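How to Clean Up the Floor Around Your Big Houseplants

Posted by Arlindo Andrade

If you keep large plants on the floor, you probably know how this goes. The corner where they live is the nicest spot in the house, so that's where people sit down with a drink and a snack, and that's where the cups and wrappers stay when they get up again. Add a spray bottle, a box or two waiting to go out to recycling, and a tissue that missed the basket, and your pretty green corner has turned into a place to put things down and forget them.

I've been looking after plants for a long time, first at home and later for the Vergara newsletter, and I still have to do this little cleanup more often than I'd like to admit. It isn't hard, and I find it quite soothing once I get going. Put on some music, open a window if the weather is kind, and take the steps in order.

What you'll need

A small wastebasket
2 trash bags, one for the basket and one spare
A soft broom or a dry floor mop
A damp cloth
A tray for carrying dishes back to the kitchen

Step 1. Bring the basket to the mess

Please don't walk back and forth to the kitchen with one wrapper at a time! Set a small wastebasket right in front of the plants, where you can reach it from every side. Line it first, and fold a generous edge of the bag over the rim so it doesn't slide down when something heavier lands in it. Then start with the paper: tissues, empty packets, little wrappers. They're light and quick to deal with, and you'll feel you're getting somewhere.

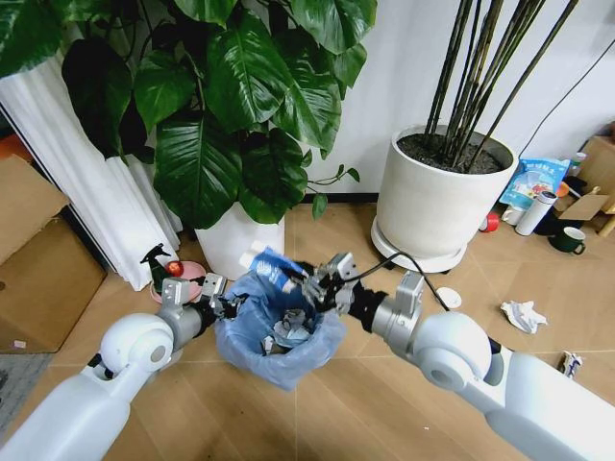

Paper goes first, with the basket close to the planters.

Step 2. Rescue the dishes

Mugs, cups and thermos bottles are easy to kick over, and a mug with an inch of old coffee in it can make a surprising puddle. Gather them all on your tray before you go any further. Pick up a thermos that's lying on its side with one hand on the lid, just in case. My friend Horacio Saavedra swears that leftover black coffee is good for the plants, and we have argued about it every December for years. I pour mine down the sink.

Step 3. Check the snack bags

Give each bag a little squeeze before you decide. If there's still something worth eating inside, roll the top down, clip it and send it to the kitchen with the dishes. If it's only crumbs, fold it flat and put it in the basket. Crumbs close to potting soil are an invitation to ants, and once ants have found a planter they are very slow to leave.

Step 4. Deal with cans and odd pieces

Drink cans belong in recycling if you have pickup where you live, but I often drop them in the basket with everything else while I'm working and sort them out at the end. Empty them first. Long plastic pieces can go in standing up on a slant – just make sure they don't poke through the bag. 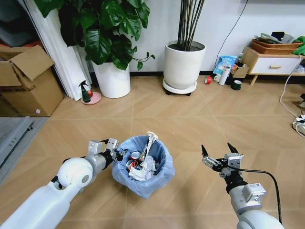
Step 5. Keep what the plants need

Your spray bottle can stay. I like to give it a saucer of its own near the planter, so the drips don't end up on the floor. Fruit should go back to the kitchen, where somebody will remember to eat it.

Step 6. Move the planters and sweep

A planter on a wheeled stand is a joy here. Roll it out slowly, holding the pot and not the stems, sweep behind it, and roll it back. For a heavy pot without wheels, sweep as close as you can and go around the base with the damp cloth. Lift the hem of any long curtain too, because dust and dead leaves love to gather under there.

Step 7. Boxes last

Flatten any cardboard boxes you're finished with and take them out together with the full bag. Put the spare bag in the basket before you put it away, and while you have the cloth in your hand, wipe the big leaves. They'll be glad of it.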